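3.2 Glare and reading comfort at shared study desks

Reflected glare was treated as a separate variable from task illuminance. The two are often merged in surveys of library lighting, and a reader who reports that a desk is "too bright" may be responding to either. At the Bristance site, 284 desk positions were measured with the ceiling lights on and the window blinds closed. Readings were taken at the center of each desktop and repeated at the front edge, where the body of a seated reader blocks part of the light.

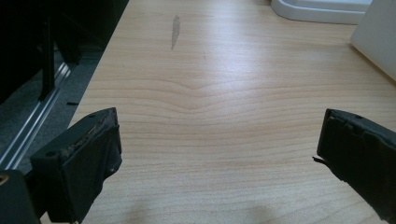
Questionnaires were handed out at the same positions in January. Of the 836 forms returned, 95 were excluded for missing seat numbers. The remaining forms were matched to the desk readings by seat. Readers rated print legibility, screen legibility and eye strain on a five-point scale, following the wording used in the earlier Flivton survey (Kaczmarczyk, in press).

Ratings for printed text varied little between positions. Ratings for glossy paper fell where the lamp row ran directly over the desk, and the effect was stronger for readers who had stayed longer than 2 hours. 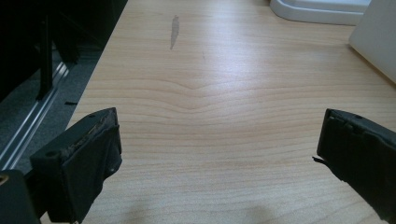
A matching comparison at the Pesance site was limited by its mixed furniture, and those data are reported separately in Section 4. Desk finish was coded only as light or dark; gloss was not measured with an instrument. The coding may therefore hide differences between desks in the same group.

Figure 3. Light-finish desktops under overhead lighting.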